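Valtau Releases Titolico Dexterity Board for Hand-Function Practice and Assessment

Rectangular white board groups grasping, placing and turning tasks on one flat surface; orders open in February

FOR IMMEDIATE RELEASE

Valtau, a maker of bench equipment for occupational therapy and vocational assessment, has released the Titolico dexterity board, a single-surface task board for practice and timed assessment of hand and finger movements. The board replaces the company's Grivik tray set, which divided the same kinds of tasks among separate trays. Orders open in February through Valtau and its distributor, Shim.

Titolico is a flat, white, rectangular board measuring 500 by 400 millimeters. Its surface is divided by thin lines into panels. Each panel is assigned to one type of task, and the outline marks the area within which the task is to be started and finished. The pieces handled during a session are blue. They include short cylinders, a tall rectangular block and a round knob with a short upright tab.

The board is intended for use at table height by one person at a time, seated or standing, with one hand or both. It lies flat and has no raised rear section. A complete setup consists of the board, the pieces and the printed task manual. Valtau recommends a dark matte tabletop, which keeps the edge of the board easy to find and reduces glare at the corners. 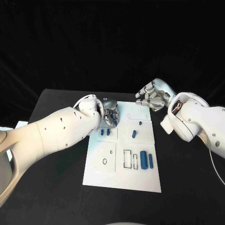

Development of the board began with a review of how the Grivik trays were used in practice. According to Mi-kyung Um, product manager at Valtau, the largest share of session time outside the tasks themselves went into exchanging trays and returning pieces to their starting positions.

"The trays were accurate when they were lined up correctly, but the distance between two trays depended on who had put them down," Um said. "With one board, the distance between panels is fixed. A reach from one panel to another is the same length on Monday morning as it is at the end of the week."

The panel layout was drawn by Nam-gil Ji, who also wrote the task manual. Tasks are grouped by type of grasp. Small pieces are handled between thumb and fingertips, larger pieces with the full hand, and the knob is turned with either the fingers on the rim or a pinch on the tab. The manual gives a starting position, an end position and a stop condition for every task. It does not prescribe an order. Assessors who require a fixed order can use the sequence sheet at the back of the manual, which has separate columns for left-hand and right-hand trials.

Pieces may be placed upright or laid on their sides, depending on the task. For timed trials the manual requires the starting position of each piece to be recorded before the clock is started. A piece that rolls out of its panel is left where it stops until the trial ends. A piece that leaves the board ends the trial, and the trial is recorded as incomplete.

Valtau evaluated the board over 566 sessions using 155 pre-production units. Sessions were run at therapy practices and at two vocational training workshops. Assessors returned a written form after each session covering setup, legibility of the panel outlines, and condition of the pieces. Three changes were made as a result. The outlines were given a heavier line, the edges of the rectangular block were rounded slightly, and the resistance of the knob was lowered.

The knob was the subject of the most comments. In the first units it required more force than several assessors considered suitable for early-stage practice. Kyung-hwa Ham, who leads mechanical design, changed the friction washer and specified a narrower tolerance for the seat. The revised knob turns with the same resistance in both directions and does not have a spring return. It remains at the angle at which it is released, so the end position can be read after the hand has been withdrawn. 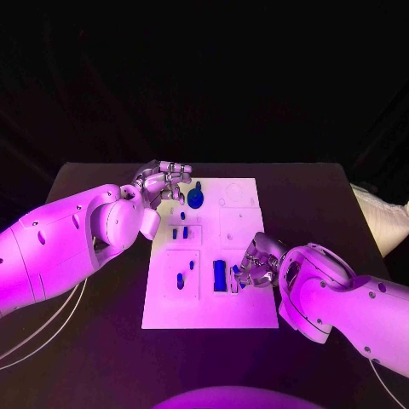
Cleaning follows the procedure already used for Grivik. The board and the pieces can be wiped with a mild detergent solution or with alcohol wipes. They should not be soaked or placed in a dishwasher. Residue in the panel outlines can be removed with a soft brush. Abrasive pads will dull the surface and are excluded under the warranty terms.

Replacement pieces are sold individually and by type. Pieces from the Grivik set differ in diameter and should not be mixed with Titolico pieces in timed work. Scores recorded on the two products are not comparable, and Valtau does not supply a conversion table. Practices that are in the middle of an assessment series on Grivik trays are advised to finish the series on the same equipment. Grivik pieces and manuals will stay available while stock lasts.

Murdo Haldane, who coordinated the evaluation at the two workshops, said that the time needed to reset the board between users was a practical concern in group settings.

"A workshop may have eight people waiting and one bench," Haldane said. "The outlines tell the next assessor where things go without opening the manual. We still had pieces put back in the wrong panel, mainly the cylinders, and the revised manual has a reset drawing on the inside cover for that."

The first production run is limited to 400 boards. Units will be shipped in the order in which orders are received. Existing Grivik customers may order through their current account; new customers should contact Shim for a quotation. Each order includes the task manual, a pad of record sheets and a storage bag for the pieces. The record sheets can also be copied without charge for use with a purchased board.

Mi-kyung Seok of Shim will present the board to distributors and training providers in a series of bench sessions. Each session covers setup, the reset procedure, recording of incomplete trials and inspection of the knob. Attendance is free, but places are assigned by bench and must be reserved in advance.

About Valtau
Valtau designs and manufactures bench equipment for occupational therapy, vocational assessment and hand-skills training. Its product range includes the Titolico dexterity board and the Grivik tray set.

About Shim
Shim distributes assessment and training equipment to clinics, workshops and schools. It handles sales, spare parts and user training for Valtau products.

Press contact
Mi-kyung Um, Product Manager, Valtau
Evaluation summary and dimensional drawings available on request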